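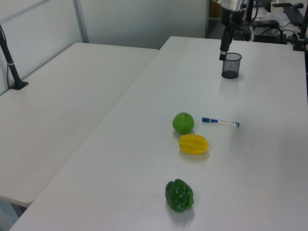 Attachment 1 — side view, arm over the mesh cup, marker on the table next to the green fruit

Ticket: pen-in-cup job stops or misses, Panevo starter kit
Product: Panevo arm + gripper, Plullow software pack
Bought through: Rutherford (reseller)
Status: open, waiting on customer
Priority: normal

Customer, first message

Hi, we've got the Panevo kit on trial and need to decide if we keep it. The tidy-up job (pick marker, drop in pen cup) is the one we were sold on and it's the one that won't behave. Fruit and veg pick fine. Marker doesn't.

What we get:
- arm goes to the marker, closes, lifts. OK most times
- moves across towards the cup
- then either stops short with code 439 or lets go too early and the marker hits the rim
- after a 439 it won't restart untill you home it by hand

Speed was on 80 percent out of the box, not touched it. Same cup all week, black mesh one. Side view attached.

Can someone look today please, trial clock is running.

Support, 10:40

Thanks, got the picture. Few quick ones.

439 is "target lost during move". So the software had the cup, then didn't. It isn't a motor fault, no need to power cycle the box each time.

Can you send:
1. log from the last failed run (Plullow menu, Tools, Save log)
2. a view from the head camera while it's holding the marker
3. which cup profile you picked at set-up

Also try the same job with the speed at 40 and tell me if it changes.

Customer, 11:25

Log sent by upload. Profile is "cup, solid, medium". There wasn't a mesh one in the list, or I didn't see it.

At 40 — better but still not right. Went in a couple of times, then 439 again. Head view below.

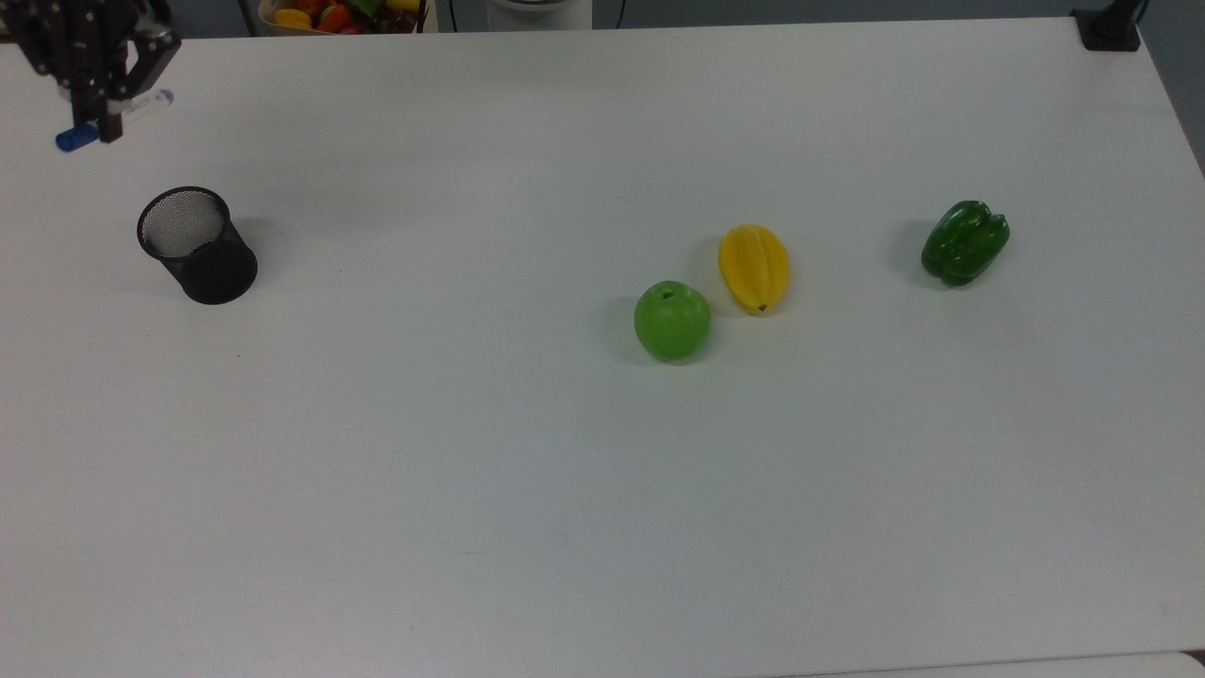 Attachment 2 — head camera, marker in the gripper, cup standing below it

Support, 11:50

Ok that helps a lot. Two things.

First, the profile. Solid cup looks for an unbroken side wall. With mesh it can pick up the table through the holes, and the rim score jumps about. Your log has it dropping under the limit just before each stop, which fits. There is a mesh profile but it's in the extras pack, not the base install. Yes it should be in the base one. I've passed that on, same complaint from a few others.

Second, the grip. The marker is sitting at a slant in the fingers, blue end cap out one side and the paler end out the other. If it stays like that over the cup it may well catch the rim, whatever the profile. The job has a "turn upright before drop" step and it's off by default. Switch it on.

Steps:
1. Plullow, Add-ons, get Extras. Restart the software, not the arm
2. Set-up, Containers, delete the old cup, add new, pick "cup, mesh"
3. Move the arm out of the way while it scans, otherwise it scans the gripper too
4. Job settings, tick turn upright before drop
5. Drop wait time to 3000 ms for now, you can shorten it later
6. Speed stays at 40 until it's had a clean set of runs

Leave the apple, star fruit and pepper where they are, they're fine as other items. No need to clear the table.

Customer, 13:15

Extras installed, took two goes, first download hung at almost the end. New cup added. Turn upright is on.

Ran it 13 times. No 439 at all. One miss, marker landed on the rim and fell outside, rest went in. Much happier. It is slow though, the wait is painful to watch. What's safe to bring it down to?

And the manual says nothing about any of this, the page on containers is half a page. If I hadn't written in we'd have sent the kit back. Please pass on.

Support, 13:40

Good, thats a big step up. Bring the wait down to 1500 first, then try speed at 60. Change one at a time or you won't know which did it. I wouldn't go back to 80 with the marker, it's light and long and swings when the arm brakes. 80 is ok for the fruit.

For the one miss, check the grip point. Default is the middle of the object but with a capped marker you may want it nearer the cap end. Job settings, Pick, Offset, try 10 mm. Sign depends which way round it's lying, so have a go both ways.

Manual comment passed to the docs team. The Esum guide (the add-on for wider grippers) has a proper containers chapter and most of it applies to your kit too, I've put a copy in your download area.

On the trial: extensions are done by Rutherford, not us. Quote this ticket and say the fault was the missing profile, they'll usually add the lost days.

Customer, 15:05

1500 and 60 working so far. Offset not tried yet. Will mail Rutherford about the extra days. Keep this open please until I've done the offset.

Support, 15:10

Will do. Set to waiting on customer. Send the next log either way, good or bad.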